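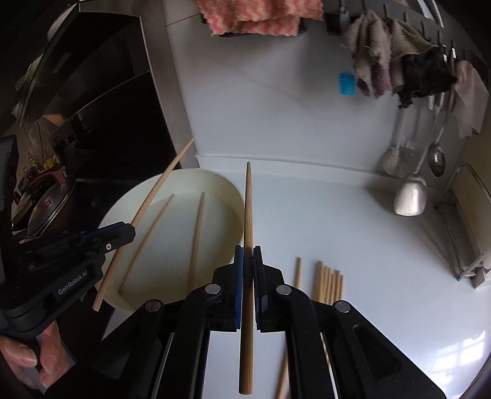
Chopsticks, a big cream pan and a nice clear stretch of worktop.

Mar 20, 2019

I have become a bit obsessed with chopsticks! It started with the cutlery drawer, which would only open halfway, and when I got my hand in to see what was jamming it I found a great tangle of wooden ones at the back. I tipped the lot out and there were 38. For a household of two! Some came from the market in Louro, some were a present from Rodrigo Vieira when he moved out of the flat upstairs, and the rest I can't explain at all.

So I've been sorting them, and I love it far more than I should. Light ones and darker ones, thick ends all facing the same way, the round cream pan for anything I haven't made up my mind about. I roll each one along the worktop first - a bent one wobbles straight away - and then run a thumb down it for splinters.

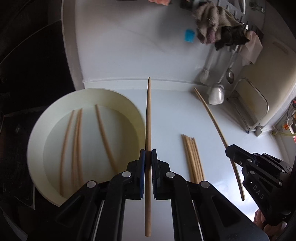 The keepers get laid side by side in a little bundle, and I'm thinking of tying mine with kitchen string. Seven pairs is plenty for us, even with guests. The splintery ones will hold up my sweet peas in June, and four really dark ones are going to my sister in Lellholm for her hair (she asked!).

Next up, the wooden spoons. I may need a bigger pan.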